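4.2 Meldeverhalten bei Arbeitsunfällen und Berufskrankheiten

Die im vorangegangenen Abschnitt dargestellte Rechtslage lässt erwarten, dass meldepflichtige Unfälle in allen Beschäftigungsformen gleichermaßen angezeigt werden. Die Auswertung der betrieblichen Unterlagen stützt diese Erwartung nur teilweise. Einbezogen wurden 200 Verbandbucheinträge aus sechs Betrieben der Metall- und Kunststoffverarbeitung, darunter die Werke Petersen und Narnus sowie der Instandhaltungsdienstleister Vasholm. Zu 90 dieser Einträge lag eine förmliche Unfallanzeige vor. Bei den übrigen war anhand der Akten zu prüfen, ob die Voraussetzungen der Anzeigepflicht überhaupt erfüllt waren.

Maßgeblich ist in Deutschland § 193 SGB VII. Danach hat der Unternehmer einen Unfall anzuzeigen, wenn der Versicherte getötet oder so verletzt wurde, dass er mehr als drei Tage arbeitsunfähig ist. Die Frist beträgt drei Tage ab Kenntnis. Für Beschäftigte in der Arbeitnehmerüberlassung gelten die Vorschriften ebenso, doch verteilt sich das Wissen über den Unfall hier auf zwei Unternehmen. Der Entleiher kennt den Hergang und die Arbeitsbedingungen, der Verleiher die Dauer der Arbeitsunfähigkeit. Schmieder bezeichnet diese Konstellation in ihrer Vorarbeit als »geteilte Kenntnis«. Der Begriff wird im Folgenden übernommen.

In den untersuchten Akten zeigte sich die geteilte Kenntnis vor allem an unvollständigen Angaben. Bei 15 Vorgängen fehlte im Formular des Verleihers jede Beschreibung der Tätigkeit, die der Verletzte zum Unfallzeitpunkt ausgeübt hatte. An ihre Stelle trat die vertragliche Berufsbezeichnung, etwa »Produktionshelfer«. Für die Prüfung des inneren Zusammenhangs zwischen versicherter Tätigkeit und Unfallereignis ist eine solche Angabe kaum verwertbar. Die Nachfragen des Unfallversicherungsträgers verlängerten die Bearbeitung entsprechend. 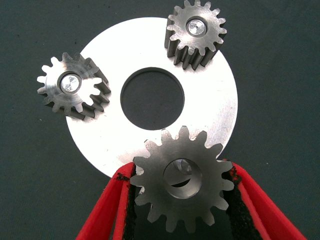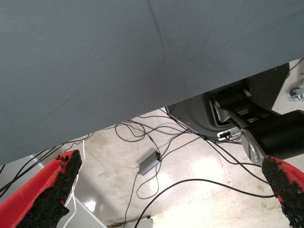 Abbildung 3: Ringförmige Metallscheibe auf dunkler Arbeitsfläche (erste Aufnahme); zwei rote Greiferfinger mit schwarzen Griffpolstern (zweite Aufnahme).

Anders stellt sich die Lage bei den Berufskrankheiten dar. Während der Unfall ein zeitlich begrenztes Ereignis voraussetzt, entwickelt sich die Berufskrankheit in der Regel über einen längeren Zeitraum und häufig über mehrere Arbeitsverhältnisse hinweg. Die Anzeige durch den Unternehmer setzt lediglich Anhaltspunkte voraus, die Anzeige durch den Arzt einen begründeten Verdacht. In den Betrieben war diese Unterscheidung den für den Arbeitsschutz zuständigen Personen überwiegend bekannt. Gleichwohl wurde in der betrieblichen Praxis fast durchweg die ärztliche Anzeige abgewartet. Ein eigenständiges Verfahren zur Erfassung von Anhaltspunkten bestand nur bei Petersen. Es sieht vor, dass Hauterkrankungen und Hörminderungen, von denen die Vorgesetzten durch die Betroffenen selbst erfahren, mit deren Einwilligung an die Betriebsärztin weitergeleitet werden.

Die ergänzenden Interviews, die im Februar unter Leitung von Jana Harms geführt wurden, geben Hinweise auf die Gründe. Genannt wurde zunächst die Sorge vor steigenden Beiträgen, daneben die Unsicherheit, ob eine zu früh erstattete Anzeige dem Betroffenen schaden könne. Mehrere Befragte gingen irrtümlich davon aus, dass mit der Anzeige ein Schuldeingeständnis des Unternehmens verbunden sei. Bei den Beschäftigten selbst stand die Befürchtung im Vordergrund, nach einer Meldung nicht weiter eingesetzt zu werden. Diese Antwort gaben vornehmlich befristet Beschäftigte und Leiharbeitnehmer. Ein Interview dauerte ungefähr 90 Minuten. Der Leitfaden ist im Anhang dokumentiert.

Zur Verbesserung der Datenlage wurde im Teilprojekt Plonance ein gemeinsamer Erfassungsbogen für Verleiher und Entleiher entworfen. Er trennt die Angaben zum Hergang von denjenigen zur Arbeitsunfähigkeit und weist jedem Unternehmen den Teil zu, über den es aus eigener Kenntnis berichten kann. Die gesetzliche Anzeige ersetzt der Bogen nicht. Datenschutzrechtlich ist zu beachten, dass Diagnosen dem Entleiher nicht mitzuteilen sind. Der Bogen enthält daher für den Entleiher kein entsprechendes Feld.

Die Ergebnisse sind mit Einschränkungen zu lesen. Die Auswahl der Betriebe erfolgte nicht zufällig, und die Verbandbücher wurden unterschiedlich sorgfältig geführt. Bei Vasholm lagen für die Nachtschicht nur Sammeleinträge vor, die sich einzelnen Personen nicht zuordnen ließen und deshalb unberücksichtigt blieben. Eine Aussage über die tatsächliche Häufigkeit nicht gemeldeter Unfälle ist auf dieser Grundlage nicht möglich. Der folgende Abschnitt beschränkt sich daher auf die Frage, welche Folgen eine verspätete Anzeige für den Nachweis des Versicherungsfalls hat.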